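The Ferry Strike That Follside Forgot
Apr 18, 2024

Hye-jin Shin had been teaching local history at the Follside evening school for years before she ever heard of the ferry strike, and she is still a little embarrassed about it. "I had walked past that landing every day of my working life," she told me over a very long pot of tea, "and I could have told you who built the church and who paid for the bells, but I had no idea that the boatmen once shut the river."

The strike began in April 1874, when the Ramel company, which ran the crossing, cut what it paid its crews for night work. The men tied up their boats on the Follside bank and went home. By the next morning the market on the far side had no milk and no flour, and people who had gone over to visit family were stuck there with the wrong shoes and no money for a bed. 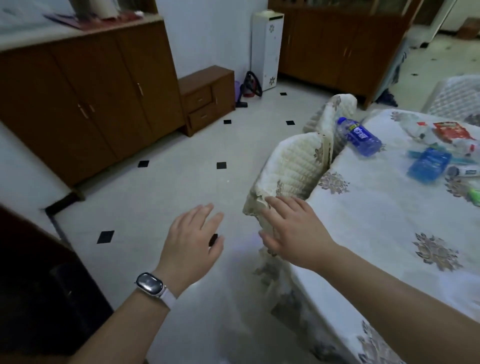
How many people took part in the strike?

The company's wage book lists 200 men as absent on the first morning, and Shin thinks the figure is a fair one, although it leaves out the boys who carried ropes and were paid by the trip. "They never made it into any book," she said. "I would love to know their names, I really would."

What she does have is a bundle of letters written by a clerk who signed himself only as Zulorow. He worked in the company office and seems to have liked both sides well enough to annoy everybody. In one letter he complains that the manager has sent for soldiers - in another, written to his sister, he admits he has been taking bread down to the landing after dark. Shin read me that one twice, and I was glad she did.

The soldiers came on the fourth day. There was shoving on the steps, a window went in at the ticket house, and 6 men were taken away to the county jail. 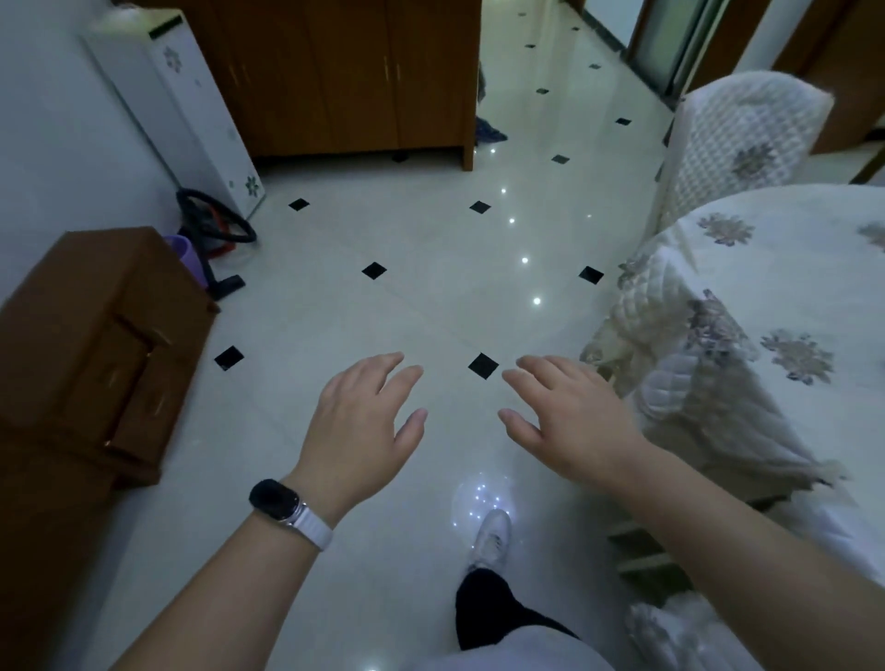

After the arrests

"People expect a big ending," Shin said, "and I have to tell them that it rained." The river rose so high that no boat could have crossed anyway, and while everyone waited indoors, the company and the crews started talking. The old night rate came back within two weeks. The jailed men were let out without a trial, and two of them never worked on the river again.

I asked her why the town had let the story slip away. She took her time over that, and poured us both another cup. 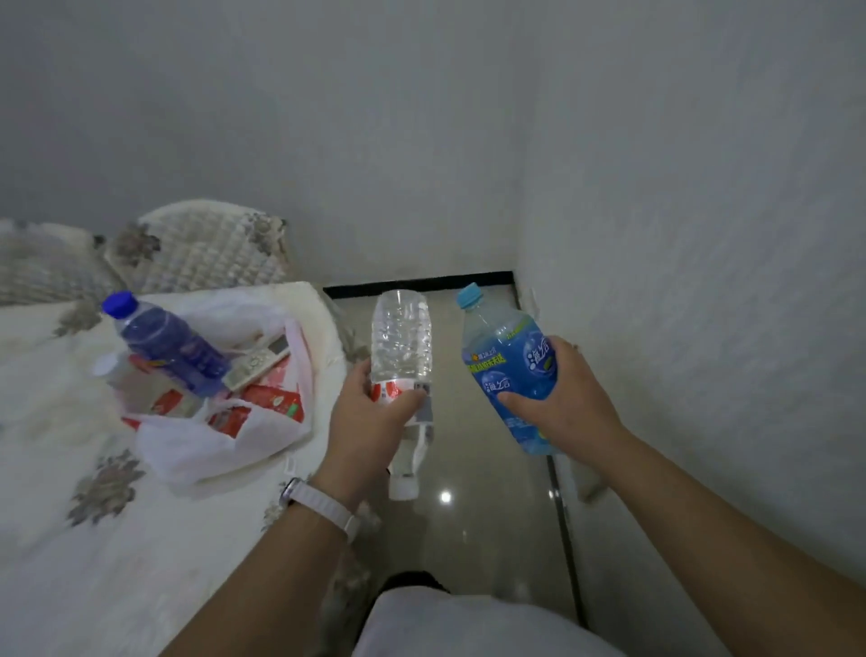 Part of it, she believes, was the bridge. It opened a generation later, the crews scattered to the mills and the railroad, and there was no reason for families to gather at the landing any more. "My own students had great-grandparents on those boats and didn't know it," she said. "One of them went home and found a ferryman's badge in a sewing box!"

She is now working through the jail register, helped by a former student, Lương, who reads the old handwriting faster than she does. They have matched four of the arrested men to baptism records so far. The remaining two gave names that don't turn up in any parish nearby, and Shin suspects they made them up on the spot. She plans to try the records downriver next.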